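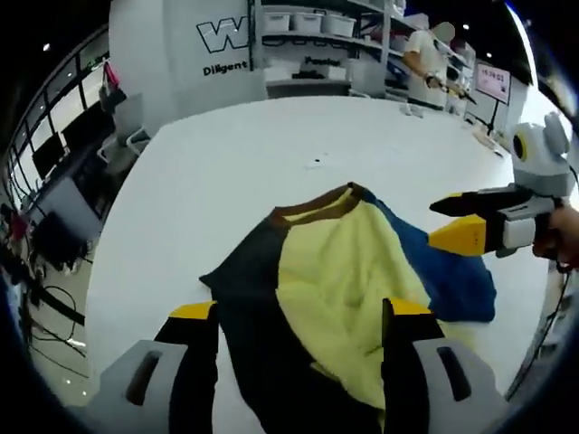
One laundry owner wrote to us that every robot quote he had ever received left out the part that cost him the most, and he wanted to know if ours would do the same. We put his question at the top of our own checklist.

About Sodmont

Sodmont helps small laundries, uniform shops and repair rooms decide what equipment to buy, and when to leave the money in the bank. We don't sell machines and we don't take a commission from anyone who does.

We are hard to impress. A shirt, a towel or a fleece never lands on a table the same way twice, and a sales video tells you very little about a full shift of them. When a vendor promises payback in 16 months, we ask whose wages were used in the math, who pays for spare fingers and cables, and what the floor does while the thing is down.

Our planning sheet has 31 lines. Purchase price is line 6. Training, floor space, power, software fees and the cost of getting rid of the old equipment all have their own lines, and clients tend to argue with us about the last one.

What we do

Budget reviews for a single machine or a whole line
Trial plans, written before you sign
Second opinions on quotes, including quotes you already like

We work from two offices, Prurkley and Nostside. The Shehata plan, our fixed-fee review, covers sites with up to 32 employees. Bring the quote, the floor plan and last year's repair bills. Reviews for the fall budget season open in June.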